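Dindulard (film)

Dindulard is a low-budget mystery comedy released in 2000 by Virkon Pictures, and I've been keeping this entry up to date for longer than I'd like to admit. It runs a little under an hour and a half, it's set almost entirely in a ferry terminal, and it has the strangest last ten minutes of any movie I own. If you haven't seen it, skip the Plot section. I mean it!

Plot

A night clerk at the Estosent ferry terminal finds a suitcase that three different passengers swear is theirs. The last boat has left, the snack bar is closed, and the next sailing is at 6 in the morning. So they all wait. Each passenger tells the clerk what's in the case, each story gets its own flashback, and each flashback is shot in a different style (the second one is close to a silent movie, title cards and all). By the time the sun comes up the clerk has started telling a version too, and it's better than the other three. We never see inside the suitcase. I've read every theory going and I still like the boring one best — it's full of clothes.
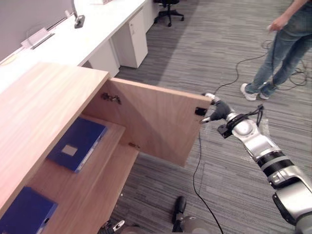

Light wood cabinet with the door open.

Production

The shoot took 31 days, nearly all of them nights, because the terminal was a working one and the crew could only get in after the last sailing. That's why you hear engines humming under so much of the dialogue. The sound team tried to clean it out, gave up, and then added more of it so the quiet scenes would match the loud ones. I think it's the best thing about the movie, and I'm aware that's a weird thing to say about engine noise.

The flashbacks were done in one week at a rented hall up the coast. The budget had mostly gone by then and you can tell: the "hotel lobby" and the "embassy" share the same staircase, filmed from opposite sides. Once you notice you'll never stop noticing, sorry.

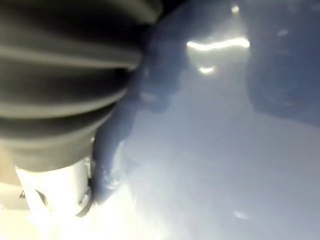 Gray ribbing and a white cylindrical part, close up.

Release

Virkon opened it in August on a handful of screens, mostly in college towns, where it lasted a couple of weeks and then vanished. The home video did a bit better. The first pressing was 3460 tapes, with a cover that makes it look like a submarine thriller (there's no submarine), and I suspect plenty of people felt cheated on a Friday-night kind of rental. A disc followed, with a commentary track that wanders off topic within minutes and has a very good story about a seagull.
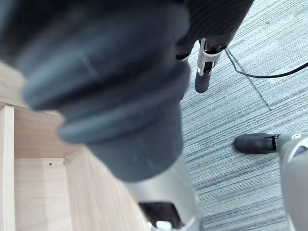
The biggest crowd it ever had was at the Sowah outdoor festival, where 3186 people watched it on a grass slope with a fog rolling in. I was one of them. The fog got so thick during the silent-style flashback that you could barely read the title cards, so people near the front started shouting them back up the hill. It's become a tradition at repeat showings, fog or no fog.

Different versions

There are two cuts. The theatrical one ends on the clerk turning off the lights. The disc adds a short scene on the boat which I could do without — it tells you who the third passenger is, and I preferred guessing. The TV version is the theatrical cut with the swearing dubbed over, pretty badly, by somebody who sounds like they have a cold.

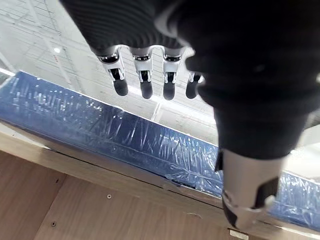 Four black-tipped fingers above a long blue wrapped object.

Reception

Reviews were thin on the ground and mostly puzzled. The kinder ones liked the clerk and the music, and the grumpy ones wanted the suitcase opened. Fans tend to rank the flashbacks, and the order is nearly always two, three, one. I'd put the first one higher myself, mainly for the scene with the soup.

See also

Ferry movies
Films set in one night
Sowah outdoor festival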